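Chores Gallery — Lollbridge, February

Went round the Lollbridge demo area to see if machines can do household or shop-floor jobs yet. Quick notes, more when I get time. Laundry, shelf stocking, sorting small stuff into trays. Mixed bag. The folding demo wasn't running before 9, so no towels this time.

Small flat things are the hard bit for my money. Cards, lids, reciepts. A thin card between a person's fingers and a robot's, laptop open at the other hand:
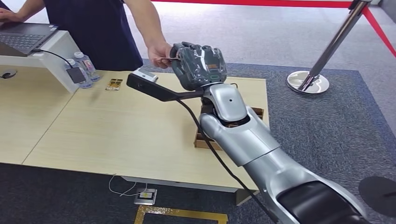 Craig Lindsay wrote in to say he'd wait. His shop moves 500 small parts on a slow morning, and until a machine can keep that up with no one standing over it he's sticking with people. Fair enough. He did say he'd take one for the dishes tommorow.

Selim Gökçe is sending more from the Marneo stockroom — 2 or 3 shots, shelf work mostly. Will add them under this one.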